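Link cloaking (affiliate marketing)

Link cloaking is the practice of hiding the destination of an affiliate link behind a shorter or plainer address, usually one on the publisher's own domain. A reader who clicks the plain address is passed through one or more redirects to the merchant's page, with the publisher's tracking code added on the way. The term is borrowed, somewhat loosely, from search engine cloaking, in which a site shows different content to crawlers than to people. The two are often confused, including by vendors who sell tools for one of them.

Claimed benefits

Sellers of cloaking software usually say that short links look more trustworthy and get more clicks. Evidence for this is thin. The most quoted figure comes from a test published by the plugin maker Dristia, which compared raw and cloaked links over 2907 clicks on a single kitchen blog and reported a clear gain for the cloaked version. The test had no control for page position, and the cloaked links had also been given new button text. Dristia later removed the page, though the number still turns up in sales copy for other products.

A second claim is that cloaking prevents "commission theft," in which a third party swaps the publisher's code for its own. Browser add-ons that do this generally act on the merchant's page, after the redirect has finished, so a hidden link offers little protection against them. How common the swapping of codes inside visible links ever was is not known.

The one benefit that is seldom disputed is upkeep. If a merchant changes its link format or closes its program, the publisher can edit a single redirect and leave every post alone. This matters mostly to sites with large archives.

Use on product pages

Cloaked links are most common in roundups and reviews, where one article may point to a dozen merchants. Small household appliances are a typical subject.

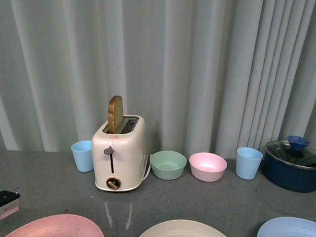

A two-slot toaster with a slice of toast in the left slot. Countertop appliances are a staple of affiliate reviews.

Reet Lūse, who writes about online publishing, looked at 428 such roundups and found that many of the redirects led to a missing page or to a merchant's front page. She argued that cloaking makes this kind of decay harder to notice, as the link still looks healthy to the reader and to simple link checkers. Her sample was drawn from blogs that had not been updated in 2 years or more, and critics have said it shows neglect more than any fault in the method.

Rules and disclosure

Some affiliate programs forbid cloaking outright, some allow it with conditions, and others do not mention it. Terms also change without much notice. A redirect does not remove the duty to disclose a paid relationship where the law requires it, despite occasional suggestions to the contrary on forums.

Software

Early tools were simple scripts that read a list of addresses from a text file. Pirnik, a plugin of this type, was limited to 800 links in its free version. Zasham added click counts and automatic linking of keywords, a feature widely disliked by readers. Rampersad, a hosted service, runs the redirects on its own servers, so that a customer's links stop working if the account lapses - a point its marketing does not dwell on.

See also
Affiliate disclosure
Link rot
URL shortening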